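June 11, 2018

Writing this fast before the bus. Gripper day again. Hekel fingers vs. Brivus fingers, flower task, both arms. My hand is cramped from the leader handles so the typing is going to be bad too.

Got in early to get the table cleared before Kaj showed up with his list. Kaj Kvaran has a list for everything. This one was two pages and page two was only about cable slack. I read page one.

Plan was 50 runs per finger set. Pick up a stem, get it over the vase, get it in, let go without dragging the whole thing down. Stop at 100, go home. Ha.

Started with the Brivus pair since they were on already. They're the long ones with the narrow tip. Good at getting under a stem lying flat, which I didn't expect, I figured the tips would skate on the table. They do skate a bit if you come in too steep. Come in shallow and it's ok. What they are bad at is holding on. The stem rolls. You close, you lift, it looks fine, and then the flower end swings down because it's heavier than it has any right to be and now your stem is pointing at the floor. Then you have to set it down and start over, or pass it to the other hand, and passing is its own adventure. 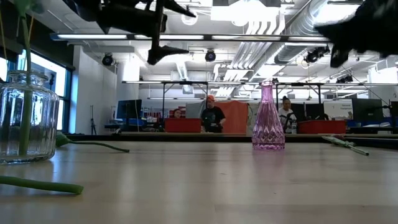
Two vases, one stem up in the clear one, the rest still down. The pink one is a pain under these lights.

Reflections, is what I mean. The facets throw little bright spots and the depth off the Melnyk camera goes to mush right around the rim. Which is exactly where I need it. The clear ribbed one is worse on paper but I did better with it, no idea why. Maybe the neck. Maybe I was just warmed up by then. Need to write down the order next time, I swapped vases partway through and didn't log when. Dumb.

Ended up with 51 on the Brivus set, one extra because I forgot to hit stop. Kaj wants to throw the extra out. I want to keep it, it was a nice one! We'll see. He'll win.

Swap took forever. Two screws a side and one of them was chewed up so I had to go hunt down the good driver. Somebody had put it back in the wrong drawer (me, last week). Then the width calibration, then again because I did it with the grip force still set for the other fingers. Then lunch, standing up, a granola bar and cold coffee.

Hekel set in the afternoon. Shorter, wider pad, softer. First impression, love them. Second impression, can't see anything past them. On the wrist view they take up so much of the bottom that the stem is gone in the last bit before you close, and you're going by feel, except there's no feel, it's a robot. I kept leaning to one side in my chair like that would help.

But once they've got it they've got it. No roll. I could tip the stem up to vertical and it stayed put the whole way, and I could sort of nudge it down the neck a little at a time, regrip, nudge, regrip. Slow, but it's the kind of slow I can live with. Release is where they stick. The pad holds on a hair too long and the stem comes back up with you when you retract. Worked out a dumb little wiggle before opening. Kaj says the wiggle will end up in the data and then the policy will wiggle. He's right but I don't have a better idea at the moment.
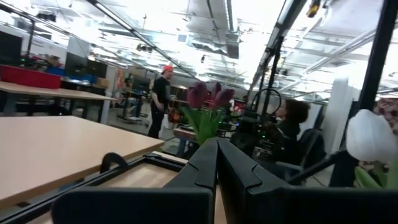 Other thing about the wrist camera. Exposure. It looks up into the ceiling lights as soon as you rotate past a certain point and everything goes pale, then it takes its time coming back. Asked Kaj if we can lock it. He said we can lock it but then the vase end will be dark. Fine, dark is at least the same dark every time. Going to try it tomorrow at 3 settings and just pick one. Don't let me turn this into a whole study.

Controller. The Niment one stuttered twice in the afternoon, both times right after I'd reset the arms. Not during a run so no harm, but I don't trust it now. Old controller never did that. Old controller also had a lag you could make a sandwich in, so. The Niment does feel a lot better for small moves. Getting a stem into a skinny neck with the old one was like threading a needle with oven mitts on. With this I can correct halfway down. I'd hate to go back.

Note to self, the left arm feels heavier than the right one in the handles. Not the actual arm, the leader side. Check the springs. Or it's my shoulder.

Also the fake flowers. The white ones are easier to see against the table than I thought, I was sure they'd vanish in the wood. It's the stems that get lost, the leaves flop over them and the fingers grab leaf instead. Leaf grabs counted as fails all morning and then Kaj decided they're a separate column. So now I get to go back and watch every fail and sort them. Thanks Kaj.

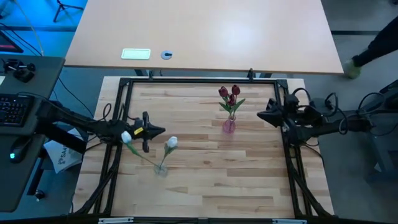 Where we are. Brivus for the pickup, Hekel for the hold, if I could have the tip of one and the pad of the other I'd be happy. Kaj says print some. Glue the Hekel pad on a longer finger, cut it narrower at the end. He sketched it on the back of page two of the list (so page two was good for something). Might be too bendy. We could have a pair to try by the end of the week if the printer isn't hogged.

Or run one kind on each arm? Left picks, right inserts. I said that out loud and he made the face. But then he didn't say no. It'd mean a handoff every single time and handoffs are my worst thing, so maybe I'm not helping myself.

Didn't finish the Hekel runs by the way. Quit when my thumb started locking up. Rest of them tomorrow, first thing, before anyone wants the arms. Real decision on fingers isn't due till September but I'd like to have it done long before then, I don't want to redo everything on new hardware at the end of summer like last time.

Tomorrow: lock exposure, finsh Hekel, leader springs, new screws (get the spare bag, the chewed one is back in there for now and it won't survive another swap). Ask about the printer. Bring real lunch.

Bus in four minutes, gotta run.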